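Zu Besuch in der Kaffeerösterei Grininero

Tag der offenen Tür im November, und ich war natürlich viel zu früh da! 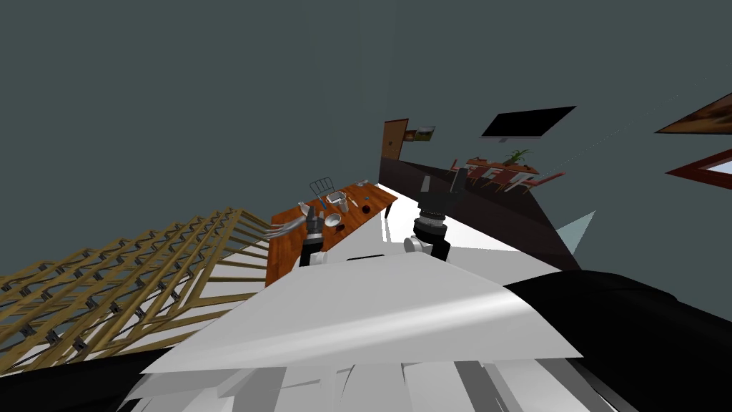
Um kurz vor 9 stand schon eine kleine Schlange vor dem Tor, und es roch bis auf die Straße nach geröstetem Kaffee. Grininero röstet in einer alten Spinnerei am Kanal, in Clusadlow, vier Stationen hinter dem Hauptbahnhof. Die Führung dauerte 20 Minuten länger als geplant, weil wir alle nicht aufhören konnten zu fragen (ich vorneweg). Der große Trommelröster stammt von Dalsgaard und fasst 69 Kilo Rohkaffee. Wenn die Bohnen zum ersten Mal knacken, wird es in der Halle ganz still – alle lauschen, und dann prasselt es los wie Popcorn. Herrlich!

Danach ging es zur Verkostung. Vier Tassen, laut geschlürft, wie es sich gehört. Mein Favorit war der Vanico, eine helle Röstung mit viel Säure und einem Hauch Aprikose. Meine Begleitung fand ihn zu sauer und hat dafür den dunklen Espresso gleich zweimal probiert. Im Hof gab es Zimtschnecken, die leider schon mittags ausverkauft waren. Zwei Tüten Vanico sind mit nach Hause gekommen, eine davon ist schon halb leer.

Weitere Beiträge
Filterkaffee ohne Waage
Mit dem Rad am Kanal entlang
Besuch in der Senfmühle

Diese Website verwendet Cookies. Mehr erfahren
Kontakt | Impressum | Nach oben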